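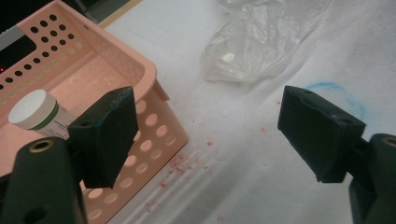 Photo: Flallholm

Home | News | Features | Interviews | Reviews | About

The kitchen table is where most of the trouble starts. So says the lead engineer at Flallholm, a small outfit that has spent the past 3 years trying to get machines to tidy up after people, and who asked that the whole team be credited instead of any one member of it.

"Everybody wants to hear about laundry," the engineer says, pouring coffee one-handed and waving the other at a bench full of grippers. "Laundry is hard, sure. But give me a table somebody has been sitting at all morning. There's a jar, there's a plastic bag, there are crumbs. You'd clear it in a minute while you were on the phone. I could talk to you for a week about that table!"

We had an afternoon, so we talked about the table.

A jar with a screw-on lid, it seems, is the friendly part. It's stiff, it has a round side to grab and it stays the same shape when you squeeze it. Flallholm's machines can now pick up a jar and put it in a basket on most tries, and they can do it with jars they haven't met before, which was not true when the company started. "The first spring we had one jar it liked," the engineer says. "One! We'd bring in another from the store with a wider lid and it would just push it around like a cat."

Getting the jar back out is a different story. A basket has walls, and two chunky fingers need room on both sides of whatever they're reaching for. If the jar is standing close to a wall, one finger has to squeeze into the gap. A person tips the basket, or hooks the lid with a fingertip, or slides the jar over without noticing. The machine has to be taught each of those little moves, and then taught when to use which one.

"I watched my own hands for months," the engineer says. "I still do it. I unload groceries and think, wait, what did my thumb just do?"

Then there's the bag. Ask anyone in the shop about clear plastic bags and you get a groan. The trouble is partly seeing them. Light goes through a clear bag and bounces off its creases, so a camera may pick up a few bright lines and miss the rest. A machine may also go for something inside the bag and get a pinch of plastic. And a bag never sits the same way twice, so there's no shape to learn.

Last winter the team ran a test that was all bags, 1081 attempts in total. The engineer won't give a score for it ("it would be unfair to the machine, it was having a bad month") but will say that the best results came from the plainest plan, which was to pinch the bag anywhere near the middle and lift straight up. Fancier ideas about finding the opening are still on the whiteboard.

And the crumbs? A big laugh. "Fingers like ours are never going to pick up crumbs. You don't pick up crumbs either, you sweep them into your palm or you get a cloth. So now the machine needs to know that a cloth exists, and where it is, and that you wipe toward yourself and not onto the floor. That's a whole other skill. I love it, but it's a whole other skill."

The same goes for a cover on the table. A covering that wrinkles can move along with whatever is being dragged over it, and those wrinkles throw shadows that a camera may take for objects. Early on, one machine spent most of a morning trying to pick up a shadow. The team kept the recording and plays it for new hires.

What has changed, the engineer says, is how the machines learn. Much of the teaching is now done by people holding a gripper in one hand and doing the chore themselves, with a camera on the tool seeing what the fingers see. Flallholm has 1724 of these recordings from kitchens alone, and more are coming in from a partner, Bullow, which is interested in the shop-floor version of the same problem: bins, bottles, torn packaging, bits on the bench.

I wondered whether a shop floor might be easier. In some ways yes, came the answer. The bins are in the same place each day and the lighting doesn't change when somebody opens the curtains. But the pace is tougher. At home you may not mind if a machine takes up to 7 minutes to clear a table, as long as you're in the other room. On a packing line that's forever.

"People at Bullow are very polite about it," the engineer says. "They look at their watches very politely."

So can a machine do the chores yet? I'd expected some hedging, and got a quick reply. "Some of one chore. It can put the solid stuff in the basket. You'd still deal with the bag and wipe the table. But I think about where we were when it had one favorite jar – and I come in here every morning at 7 because I want to see what it can do that it couldn't do the day before."

Before I left I was handed one of the grippers to try. Squeezing it is easy. Picking up a jar took me two tries, since I came in too low and nudged it. The bag took me five, and on the last one I lifted straight up from the middle. The engineer was delighted.

42 comments | 118 shares

More interviews
Kahraman on teaching a machine to fold towels
Inside the Brorkach test kitchen
Who loads the dishwasher? A visit to Bullow
Why drawers are harder than doors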